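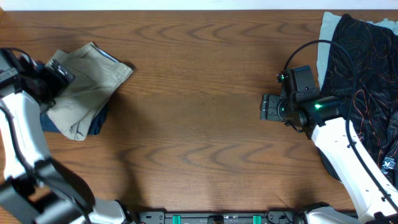

本期报告说明Plurik双臂衣物整理套件的试用评估情况,时间从二月的安装调试写到目前为止,供资助方在决定是否进入第二阶段采购时参考。评估工作由Lleucu Landeg负责,Idris Pumphrey负责现场操作和数据记录,本报告由两人合写。套件由Flivora公司提供,采用租用方式,合同期内的备件和远程支持都包含在租金里。评估的任务只有一类:衣物在木纹桌面上的抓取、展开、折叠和归堆。两只机械臂装在桌子近侧的黑色安装底座上,腕部带有黑色的相机模块,左侧夹爪压住叠在深蓝色织物上面的卡其色衣物,右侧夹爪停在桌面中间偏右的空处,这是我们目前处理单件衣物时常用的分工,一只手固定,另一只手等待进入。黑底带橙红色纹路的那件放在右上角,属于较难的一类,后面会单独谈到。

一、项目背景和本期目标

资助申请书里写明的问题是:在小型洗衣和旧衣分拣场所,能否用一套现成的双臂套件承担一部分折叠工作,而不需要改造场地,也不需要专门聘请机器人工程师。申请阶段我们比较过两家供应商的产品,一家是Flivora的Plurik套件,另一家是Doucet的单臂方案。Doucet的方案价格低一些,但要配专用的折叠板,桌面尺寸也受限制,所以首轮评估选了Plurik。Doucet方案的书面比较已经在上一份报告中提交,本期没有新增内容。

本期目标有四项。第一,完成安装和标定,并由没有机器人背景的人员独立重复一次。第二,在不更换桌面、不增加夹具的条件下积累足够的折叠记录。第三,弄清楚哪些衣物能稳定处理,哪些不能。第四,核算每月的实际使用成本,和供应商报价单上的数字对照。前三项已经完成,第四项完成了一部分,原因在第五节说明。

二、安装和标定

套件到货时分两箱,一箱是机械臂和底座,一箱是控制器、线缆和腕部相机模块。按照说明书,底座用随箱的夹紧件固定在桌沿,不需要打孔。说明书对桌板厚度有要求,我们的桌子刚好在范围之内,但桌沿下方有一条横撑,挡住了一个夹紧件的位置。Idris把底座向左移了一段,重新固定,之后没有再松动。建议供应商在说明书里补充一张桌下结构的示意图,采购方下单前可以自己核对。

标定分为两步,先标定手臂之间的相对位置,再标定腕部相机。第一步由软件引导,比较顺利。第二步在木纹明显的桌面上多次失败,软件提示特征点不稳定。我们把这一情况反馈给Flivora,对方的答复是在标定时临时铺一块素色布,标定完再撤掉。照此操作后通过。这个做法可行,但不在说明书里,普通用户不会想到。Flivora表示下一版说明书会加入。

重复安装由Pilley分拣站的一名员工完成,她没有操作过机械臂。我们只给她说明书和上面提到的素色布做法,没有口头指导。她用了一个上午完成,中途停下来一次,问题出在线缆:左臂和右臂的腕部线缆外观一样,接口也一样,只在末端有一个小标签区分,她接反了,软件没有报错,只是左右画面对调。这一点我们认为应当列为产品缺陷,已经书面提交。

三、折叠试验

本期累计记录折叠尝试3205次,其中1322次是在Pilley分拣站的实际来料上完成的,其余在我们自己的工作间完成。每次尝试从夹爪第一次接触衣物开始计,到衣物放入归堆区或者操作员按下停止为止。操作员干预一次即记为未完成,不论干预的程度如何。这个口径比供应商宣传资料中的口径严格,比较时请注意。

按衣物类别看,长裤和短裤的表现最好。面料有一定挺度,裤腰的缝线清楚,软件容易找到抓取位置。左手压住、右手拉平的动作在这类衣物上很少出错。主要的失败情况是裤腿内翻,这时候夹爪会把两层布一起夹起来,放下之后位置偏移,软件要重新识别,有时会反复几次直到超时。

棉质T恤居中。短袖好于长袖,长袖的袖子经常压在衣身下面,需要先拉出来,而当前版本的软件没有单独的拉袖动作,只能靠整体提起再放下碰运气。Flivora说拉袖动作已经在开发,没有给出日期,我们在评估中不把它计入产品能力。

深色并且带大面积图案的衣物表现最差。软件在这类衣物上经常把图案的边界当成衣物的边界,抓取点落在衣物中间,提起后整件衣服皱成一团。如果衣物还带有浅色里布,里布外露的部分会被当成另一件衣服。Lleucu做过一组对照,把同样款式的纯色衣物和图案衣物交替放置,纯色的明显好一些,但深色纯色的仍然不如浅色的。调亮工作间的灯光有改善,改善的程度不足以改变结论。

叠放的衣物是另一个难点。分拣站的来料很少一件一件平铺,通常是两三件压在一起。套件可以从堆上取下最上面一件,前提是上下两件颜色差别大。颜色接近时会连带下面的一件。我们后来要求操作员在放料时把浅色和深色错开,这个要求增加的时间不多,员工也能接受,但它说明目前的产品还需要人来配合来料的摆放。

四、硬件可靠性

机械臂本体在本期没有发生需要更换的故障。右臂出现过2次过热停机,都发生在连续运行的下午,停机后自动恢复,没有损坏。供应商查看日志后认为是右臂在等待位置长时间保持伸出姿态,关节电机一直出力,建议在等待时让手臂收回。我们改了等待姿态以后没有再发生,代价是每件衣物的处理时间略有增加。这个改动目前要在配置文件里手工填写,界面上没有选项。

夹爪指面的橡胶垫磨损比预期快。垫片磨平以后,薄面料容易滑脱,厚面料不受影响。到本期末一共更换9片,都由供应商免费寄来,更换只需要一把小螺丝刀,员工可以自己做。第二阶段如果改为买断,垫片要自行购买,应当计入耗材。

线缆方面,腕部线缆留有一个弧形的余量,以便手腕转动。右臂的线缆在某些角度会蹭到衣物,有一次挂住了一件外套的拉链头,操作员按了急停。没有造成损坏,但我们认为这是最需要改进的一处。Idris用束线带把余量收短,限制了手腕的一部分转动范围,对折叠动作没有影响。Flivora看过照片后认可这个做法,同时提醒束线带不能拉得太紧。

安全方面没有人员受伤或碰擦。急停按钮的位置在控制器上,离操作员偏远,我们加装了一个外接按钮,接口是套件自带的。建议供应商把外接按钮列为标准配置。

五、费用

租金按合同支付,没有超支。电费和场地费由我们和Pilley各自承担,没有向资助方申报。尚未完成的是人工时间的核算。原计划由分拣站的员工每天填写操作时间,实际执行中,前几周的记录表格设计得太细,填写不完整,有些日期只有开始时间。表格简化以后记录是完整的,但时间段偏短,用来推算全年的人工成本依据不足。我们打算在下一期继续收集,到时一并提交。

供应商的报价单把软件更新列为租金内含项目,而买断方案中软件更新只含第一年。这个差别在首次商谈时没有提到,是Lleucu核对合同附件时发现的。我们已请Flivora书面说明买断后第二年起的更新费用,答复还没有收到。在得到答复之前,我们不建议对买断和续租做比较。

六、供应商支持

总体上Flivora的响应是及时的。上午提交的问题多数在当天得到回复,涉及软件修改的问题要等更久。远程支持人员态度认真,能够看懂我们提交的日志和照片。不足之处在于不同人员给出的建议有时不一致,例如关于相机曝光的设置,先后两次建议的方向相反。我们后来要求所有建议都以书面形式发到同一个工单里,情况有好转。

中途有过一次软件更新,更新后抓取速度提高,但归堆时的放置位置出现偏差,折好的衣物歪向一侧。我们退回旧版本继续试验,所以本期的全部试验数据都来自旧版本。新版本修正以后是否表现更好,需要重新测。

七、现场人员的意见

Pilley分拣站有几名员工轮流操作。他们的意见集中在两点。一是提示音,套件每次识别失败都会响一声,分拣站本来就吵,提示音听不清又让人烦,希望改成灯光提示。手臂上本来有小的绿色指示灯,但只表示通电和相机状态,不反映任务状态。二是等待时间,员工手工折一条裤子比套件快得多,站在旁边看着它做会着急。比较合适的用法是让套件在一张单独的桌子上持续处理裤类,员工在旁边做分拣,隔一段时间过来收走成品并补充来料。最后一个月就是按这种方式运行的,员工的反馈比前期好。

也有员工担心套件会减少工作岗位。分拣站负责人在班前会上说明过,评估期内不调整人员安排。我们在报告中如实记录这一意见,供资助方了解。

八、初步判断

以目前的版本,Plurik套件可以在不改造场地的条件下承担裤类衣物的折叠,需要有人负责上料和收料,一个人可以同时照看它和做别的工作。T恤类可以做,但干预次数偏多。深色图案衣物和混叠的同色衣物不建议交给它。安装和日常维护不需要工程师,前提是说明书补上我们提出的几处内容。

我们倾向于支持进入第二阶段,但建议附加条件:续租,暂不买断;要求供应商解决左右线缆标识和右臂线缆余量的问题;要求把等待姿态做成界面选项。如果资助方希望在第二阶段增加一个场所,我们建议选择来料以工作服为主的地方,面料和颜色比较单一,更适合这套产品现在的能力。

九、下一期安排

下一期先用修正后的软件版本重做裤类和短袖T恤的试验,衣物样本与本期相同,便于对照。图案衣物只保留少量样本,用来观察软件版本之间的变化。人工时间的记录继续进行,表格不再改动。Idris会整理一份面向分拣站员工的中文操作卡,内容包括标定时铺布的做法、线缆的左右区分、垫片更换和急停后的恢复步骤,初稿完成后先交分拣站试用,再随下一期报告提交。

需要资助方答复的事项有两件:是否同意在现有租约到期后按月续租,以及外接急停按钮的费用能否从设备预算中列支。第一件比较急,Flivora要求提前一个月通知续租,收到答复后由Lleucu Landeg与对方办理。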